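Sorting the Small Stuff Into Baskets

Thursday, November 23, 2023

I have been putting off the basket problem since May. We had too many of them, in too many sizes, and most of them were holding things that should have gone somewhere else. Last week I finally took everything out and started over, and I want to write down how it went before I forget which system I settled on.

Most of what I own for storage is the plain slotted plastic kind. Rectangular, rolled rim, slots down the sides. I like it because I can see a little of what's inside without pulling it off the shelf, and crumbs and dust fall out the sides when I tip it over the trash. The solid bins hold more small stuff but they get a layer of grit in the bottom that I never clean.

The first step was getting the baskets up on a table at a decent height. I used to do this on the floor and my knees complained for two days. 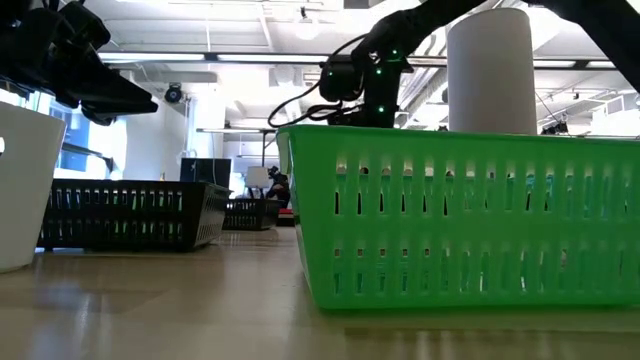 I gave each color a job. Green is for things in use this month. Black is for things that stay put, like spare cords, batteries and the adapters I'm afraid to throw out. White bins are for anything that would slip through a slot, so screws, picture hooks, rubber bands and pen caps all go there. I tried labels a few years ago and they peeled off by summer. Color has lasted longer.

The smaller black baskets are harder to use well. They look like they should hold a lot and they don't. One roll of packing tape takes up most of the floor of mine. I ended up keeping one just for tape and scissors, and that has been fine.

My friend Shona Donnelly came over from Pallesberg on Saturday and thought I was being too strict about it. Her house runs on one big basket per room, and whatever is in it at the end of the week gets put away or tossed. I tried that once. I found a library book in there that cost me 57 dollars to replace, because by the time I dug it out the library had already billed me and closed the account. So I'll stay with the colors.

A few things I learned about the baskets themselves. Pick them up by the long sides, under the rim. If you grab one edge with one hand the whole wall flexes, and if it's full of batteries you will be on the floor picking up batteries. Don't nest a loaded basket in an empty one, either. They wedge together and it takes two people to get them apart. For washing, dish soap and an old toothbrush do the slots, and then I leave them upside down on a towel overnight.
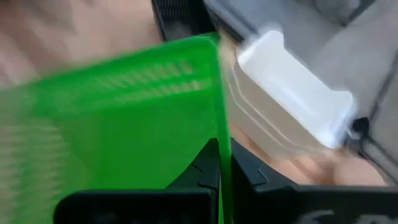

The other thing I'd change is the order I worked in. I started with the black baskets because they were the fullest, and I spent over an hour deciding about cords. If I did it again I would start with green. It's the stuff I touch every day, so I already know where it belongs, and it clears space on the table fast. Cords can wait until the end, when there's room to lay them out and match them up.

I still have a bag of chargers that don't fit anything in the house. The recycling place in Drerneswood takes them on weekday mornings, and I'm going to drop them off after the holiday. I also need one more white bin, the same height as the ones I have, so they line up on the shelf. The hardware store was out of that size when I checked and said to try again next week.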